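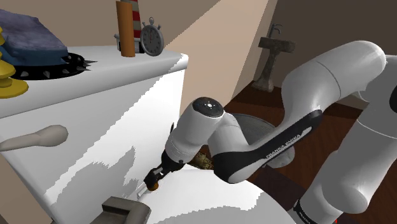
朝、9時前の電車でRallowの見学会へ。駅を出てすぐ雨になった。受付は建物の裏側で、表の入口は閉まっていた。案内のメールをよく読んでいなかったのが悪い。名札を受け取って2階へ上がった。

見学会は午前の部と午後の部に分かれていて、申し込んであったのは午前の部。最初に会社の説明があり、そのあと計算室とVachonという名前の部屋を回る順番だった。会社の説明は短かった。以前は検査装置の制御ソフトを作っていて、今はロボットの動作を計算機の中で試す仕事が中心らしい。スライドは文字が小さく、後ろの席からはあまり読めなかった。

計算室では席を立って大きな画面の前に集まった。Hokikという社内のシミュレータを動かしながら、Valtteri Tikkanenさんが説明してくれた。フィンランドの人で、日本語は上手だが専門用語になると英語になる。こちらは英語のほうがあやしいので、単語だけ拾ってノートに書いた。

画面の中は普通の部屋のような場所で、木の床に白い棚と丸みのあるテーブルがあり、奥の壁際には古びた石の洗面台まで置いてあった。ロボットは白と黒の腕で、側面にFRANKA EMIKAと書いてある。工場のセルのようなものを想像していたので、家具の多さが意外だった。棚の上には灯台の形の塔やストップウォッチが並び、棘のついた黒い首輪まである。物の取り合わせについては特に説明がなかった。

見せてもらった課題はTimerという名前だった。棚の上のストップウォッチをつかむ課題かと思ったら違って、決められた時間内に小さい物をつまんで動かす練習の総称だそうだ。ストップウォッチは関係ないのかと隣の人が聞いていた。Tikkanenさんは少し考えて、関係ないと答えた。

つまむ物は指先に隠れるくらいの、茶色がかったオレンジの丸っこい物。テーブルの左の縁のところで、すぐ横は棚の前面になっていて隙間が狭い。手先だけを見ていると簡単そうだが、肘と手首がどこを通るかを先に決めておかないと途中で詰まるという話だった。腕の長い部分がテーブルの上を斜めに横切るような姿勢になる。人間なら体ごと横にずれて済ませるところを、台の位置が決まっているので関節の曲げ方だけで何とかする。

同じ課題を条件を変えて3回見せてもらった。1回目は問題なく終わった。2回目は物が指の間から抜けて、やり直しになった。3回目は日の当たり方を変えたもので、動きは遅かったが最後までいった。影の境目が階段のようにぎざぎざしていたので聞いてみると、影の計算を粗くして速く回しているためで、見た目をきれいにする設定は別にあるが普段は使わないとのこと。日当たりを変えるのは、カメラで物の位置を見分ける部分を試すため。このあたりの説明が一番よくわかった。

質問の時間に、画面の中でできたことが実物でもできるのかと尋ねた人がいた。答えは、できるものとできないものがある、だった。特に指先の滑りと、柔らかい物が難しいらしい。私は失敗した記録も残すのかと聞いた。全部残すそうだ。成功した記録と同じ形式で保存し、どこで抜けたかを後から探せるようにしている。うちの職場では失敗した試験の記録が人によってばらばらなので、ここは持ち帰って相談したい。

続いてVachonの部屋。実機の部屋だと聞いて楽しみにしていたが、今日は調整中で、廊下の窓からのぞくだけだった。ブラインドが半分下りていて、ほとんど見えず。7月の見学会では中に入れたそうで、そちらに申し込めばよかった。あのときは出張と重なって断ったのだった。

最後にアンケートを書いた。よかった点に計算室の説明、改善点にスライドの文字の大きさ、と書いた。配られた資料は4ページで、Hokikの画面の写真と操作の流れが載っている。課題の一覧もついていたが、Timerのところは名前だけで中身の説明がなかった。

昼は駅前の蕎麦屋に入った。混んでいて、かけそばが出てくるまでずいぶん待った。その間にノートを読み返したら、英語の単語がいくつか読めない字になっていた。「reach」と「release」が区別できない。前後から考えるとたぶんreleaseのほうで、指を開くときの順番の話だったと思う。物を置いてすぐ開くのではなく、手首の動きが止まるのを待ってから開く、という内容だった気がする。違うかもしれない。

午後は会社に戻らず、家で報告書を書いた。1枚にまとめるように言われているが、計算室のことだけで埋まってしまい、会社の概要を削った。図を入れるかどうかは課長に聞いてから決める。Tikkanenさんにはお礼のメールを出した。ついでに指を開く順番の件も質問しておいた。返事は年明けになるかもしれない。

夕方、灯油を買いに行った。雨はやんでいたが風が強く、自転車はやめて歩いた。帰りは手が痛くなり、途中で左右を何度も持ち替えた。夜は昨日の鍋の残りにうどんを入れて食べた。明日は朝から定例会議。報告書の印刷を忘れないこと。

最近の日記
・プリンタの修理を待つ
・試験記録の様式について
・年賀状の宛名
・展示会の帰り道
・灯油と電気毛布

最終更新:2025年12月22日(月曜日)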